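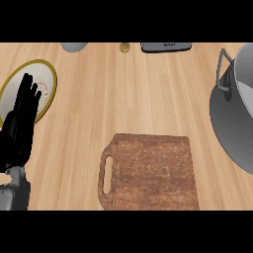
Lertchai Chuensuk
Manipulation engineer, kitchen chores bench

March 19, 2019

Spent most of the day on clearing the table in simulation, and I want to get this down while it's fresh, so forgive me if I ramble. The question Mokau keeps putting to us is a simple one, can a machine clear up after supper yet, and I keep wanting to say "nearly" and then having to take it back by the afternoon.

The plate is my favorite of the lot and also the one that makes me grumble. It's the white one with the gold-olive rim and the little reddish-pink markings running along inside it, and I had the fingers hovering over it for a good part of the morning while I fussed with the approach. Anyone who has washed dishes knows you don't pick up a plate from above. You slide it to the edge of the table, or you press down on one side of the rim and get a fingertip under the other, and you do it without thinking while you're talking to somebody. Our hand has to be told all of that. Ran 400 attempts overnight with the straight-down grasp and got 11 clean lifts, so that approach can go in the drawer. The slide-to-the-edge version gave me 48 out of the next 400, much nicer to look at over breakfast, but I wouldn't let it near my mother's dishes!

The cutting board ought to be the easy one, and I'm happy to say it looks promising. The slot in the handle is made for fingers (well, for human fingers, but ours are slender enough), and the handle end points left, toward the hand, so there's no reaching around anything. I haven't scored it yet. What I'd like to try is two fingers through the slot with the palm kept low, then a drag before any lifting. If somebody has already tried this on the Leltex hand, please come and tell me before I spend another week on it.

The pot I am leaving alone for now. It's big, and the side handle is a thin metal loop, and the moment you put anything in that pot the whole sum changes. I did a few empty lifts on paper and didn't like the load on the wrist. A person would use both hands and lean back a bit, and I think we should plan on two arms as well and stop pretending otherwise.

A word on the far side of the table. I keep getting asked why I don't start with the small things back there, the gold-colored one in particular. I will, but the planner likes to sweep the forearm low across the board on its way, and I'd like that fixed first. Jumitz has a patch for the sweep height - I've pulled it but not merged it.

Still to do:
Re-run the plate slide with lower friction on the tabletop. I suspect I was generous.
Save the finger contact logs this time (my fault, I had the flag off).
Board drag, slot grasp, first scores.
Ask about a second arm before the August review.

So, chores. For the plate, no, not yet, and for the board I'd put a modest sum of my own money on it by summer. Left the slide job queued on the second machine, please don't restart it.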